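Tileable Surface Textures for a Shared Virtual World: Production and Load Testing

Module report, second-year project, February

1. Background

Skideo is a small virtual world in which residents build on rented plots. Builders upload their own textures or buy them in packs from other residents. Most packs on sale are made from photographs, and many show two faults once applied to a large wall or floor: a visible seam where one copy meets the next, and a repeating mark that draws the eye every few metres. A third fault, slow loading, is caused by textures that are larger than the surface needs.

The project set out to produce a pack of plaster, paper and painted-shell textures which would tile on all four sides, and to measure how the size of the files affects loading on a modest computer. The pack was given the working name Lukar. It was built with the image editor Furnel and tested on a plot in Skideo called Phan.

2. Scope

The pack was limited to pale, low-contrast surfaces. These are harder to tile than brick or stone, as any change in brightness across the source shows up as banding. Dark and strongly patterned surfaces were left out. So were animated textures, which Skideo handles through a separate upload route with its own charges.

Normal maps were made for the plaster set only. The version of the Skideo viewer used for testing ignores normal maps when its lighting option is set to low, so the colour texture had to look acceptable without one.

3. Source material

Flat sources were taken as square crops with the camera parallel to the surface. Where this was not possible, the crop was corrected for perspective before any other work. Crops with a strong shadow on one side were rejected, as were crops in which the surface was out of focus at any corner.

The painted-shell group had no flat source. Its two main concerns were how a smooth matte casing changes tone as it curves, and how dark a panel seam should be against a pale panel.

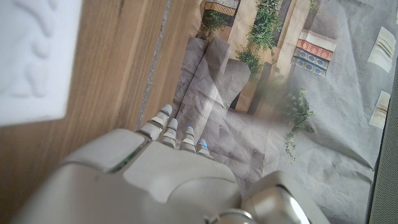

Figure 1. Robotic hand with rounded casing panels and jointed fingers.

Values for the shell textures were set by eye. The base colour is a light grey with a very slight cool tint. Seams were drawn as separate lines on their own layer so that they could be switched off for builders who model the seams as geometry. An early version had seams in pure black. These looked correct in the editor but flickered at a distance in the viewer, and the final seams are a mid grey with a softened edge.

4. Method

4.1 Evening the brightness

Each crop was blurred heavily and the blurred copy subtracted from the original, leaving fine detail on a flat base. The average colour was then added back. Too small a blur radius removed real variation along with the unwanted shading and left the plaster looking like sandpaper. The radius was finally fixed at one eighth of the width of the crop for all sets.

4.2 Removing seams

The offset method was used. The crop is shifted by half its width and half its height, which brings the outer edges to the middle as a cross. The cross is then painted out using the clone tool with detail from elsewhere in the same crop. Furnel wraps brush strokes at the canvas edge, so a stroke made near one side continues on the other and does not create a new seam.

Paper textures took the longest. A crease is a long feature, and one that runs off an edge has to meet itself on the far side at the same angle. Creases were either bent to meet or ended early by fading them out. Fading was quicker and gave the better result at normal viewing distance.

4.3 Reducing repeats

Each texture was applied to a test wall ten tiles wide and viewed from the far side of the plot. Any mark that could be picked out more than once was softened. This step was repeated until no mark stood out, in most cases after two or three rounds.

4.4 Shading on curved parts

Baked shading was tried on the shell textures. A soft gradient was painted across each panel to suggest a bulge, with a narrow dark slot on one variant for use as a vent or join. On a flat wall the gradient gave a fair impression of depth. On a part that was already curved, the painted gradient and the viewer's own lighting conflicted, and the surface looked dirty on one side. The shell set is therefore supplied in two versions, plain and shaded, and the notes in the pack state which is meant for flat faces. 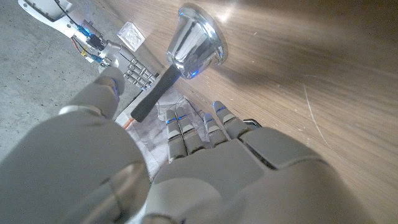 5. Load testing

The test room on Phan held 30 flat panels. Every panel was given a different texture so that the viewer could not reuse one already in memory. The local cache was cleared before each run. Timing started when the avatar arrived and stopped when the last panel had become sharp. All runs were made in the early morning, when few residents were online.

The large versions needed roughly 3000 milliseconds to reach full sharpness. The half-size versions of the same textures needed 2228 milliseconds. The gain was smaller than expected from the difference in file size, which suggests that a fixed delay for each request makes up a good part of the total. This was not tested directly. A run with fewer, larger files of the same total size would settle the point.

At a viewing distance of a few metres the two sizes could not be told apart on the plaster and shell sets. The paper set did lose some fine detail in the creases at half size.

6. Problems met

Skideo recompresses textures on upload. Pale gradients came back with faint steps, most visible in the shaded shell set. Adding a small amount of noise before upload hid the steps but made the files slightly larger. The noise was kept.

One plaster texture passed every check in Furnel and still showed a hairline on the test wall. The cause was a single row of partly transparent pixels left by the perspective correction. All textures are now flattened and saved without transparency, and the check has been added to the export list.

7. Further work

The wall test relies on one person's judgement and should be replaced by a simple measure of self-similarity across the tile. Normal maps for the paper set would also be useful, provided that the creases in the map can be kept in step with those in the colour texture. The half-size paper textures need to be sharpened again before the pack is listed for sale.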